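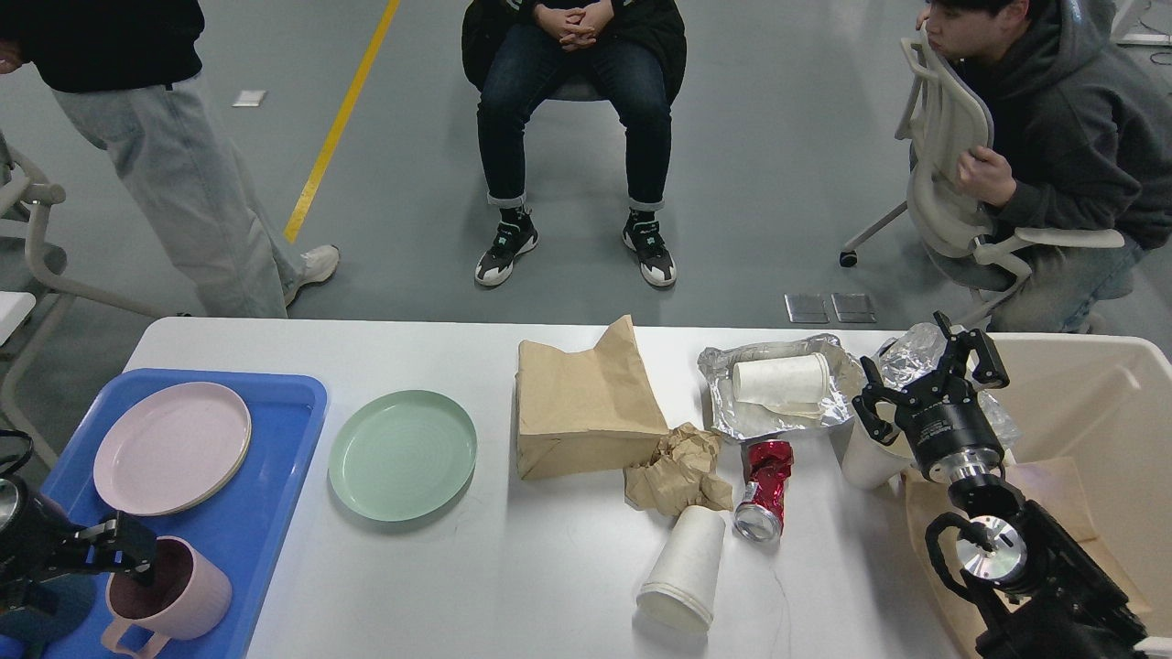 Shared lunch table gets its own crockery

27/04/2021

Good news for everyone who eats on the ground floor at Prernel: the shared lunch table now has proper plates and mugs, and they are staying! The trial that began in March has gone so well that the building has agreed to keep it going all year.

The idea came from Poonam Ahuja, who was fed up with tying up bin bags full of paper cups after every lunch. She worked out that the ground floor was getting through 960 of them a month, and most had been used for one coffee and then thrown away. "I just thought, we've got a sink, we've got shelves, why are we doing this?" she says.

So out came the pinks and greens. The plates and mugs were picked by Kolbrún Bech, who wanted colours you would be pleased to find at the back of a cupboard (and which would be easy to spot if they wandered off upstairs). The whole lot, trays included, came to 1,899 kroner, paid for out of the kitchen budget.

Clearing up is simple. Plates and mugs go on a tray and over to the sink. Cans have their own bin by the door, clean foil goes in with the metal, and paper bags can be flattened and put with the cardboard if they aren't greasy. Anything left on the table at two o'clock is fair game for whoever is on the rota that day.

Paper cups haven't gone altogether. They will still be put out for visitors and for the bigger get-togethers, but the monthly order is down to 300 and Kolbrún would love to see it lower still by the summer.

There are 3 gaps left on the clearing rota, all on Fridays, and it is a cheerful ten minutes with the radio on. Put your name on the sheet by the fridge, or have a word with Bjartur Briem on the front desk. Spare mugs from home are very welcome too, chips and all.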